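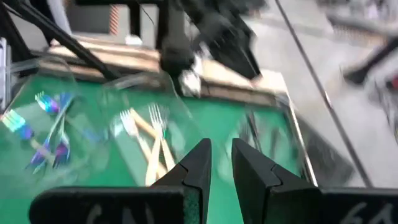 Datasets / Culture / Holidays & Observances

Trillar: Winter Feast Days and Local Customs

Posted February 2021 by Nazma Marikar

README

Quick notes so people can use the file. Will tidy up later.

What it is

One CSV, 700 rows. Each row is one winter observance as kept in one town – saint's days, lantern walks, blessing of the animals, house visits with singing, that kind of thing. Covers 34 towns, Vandisville and the ones up the valley. Starts with the first Sunday of Advent and runs to Candlemas. No Easter, no Lent, nothing movable after that.

Where it came from

Mostly parish newsletters and the old Jedesik almanac. 150 rows came from the Hattori postcards, typed in by hand from the backs. Handwriting is bad on a lot of those. If I couldn't read a town name I left it blank, didn't guess.

Columns

town – modern spelling
feast – name as printed in the source, English where the source had English
date_kept – day and month it was held
calendar – J or G, blank if the source doesn't say
custom – free text, one line
food – free text, often blank
source – newsletter, almanac or postcard
checked – y/n

Calendar stuff, please read

Some parishes keep Christmas on December 25 and others on January 7. Both are right. date_kept is always the civil date, so a J row for Christmas says January 7. Don't add 13 days yourself, its already done. St. Nicholas is the one that trips people up – you will see it on December 6 and again on December 19, sometimes in the same town with 2 churches. Not duplicates. Leave them in.

Known problems

- Epiphany and Theophany are seperate values in feast. Merge them if you want, I didn't
- food has "bread" where the source clearly meant a particular bread but never named it
- almanac gives the eve for some feasts and the day for others. I used whatever was printed
- Vandisville has way more rows than anyone else, better newsletters
- a blank in custom means not written down. Doesn't mean nothing happened

Not good for

Planning a visit. Dates are what the sources say, and parishes move things for weather or when the priest is away. Call first.

Use

Free for school, church or personal projects. Credit Trillar. Corrections welcome, send the row and a scan of the source – can't change anything without the scan.

Still to do: second pass on the checked = n rows, then the song titles.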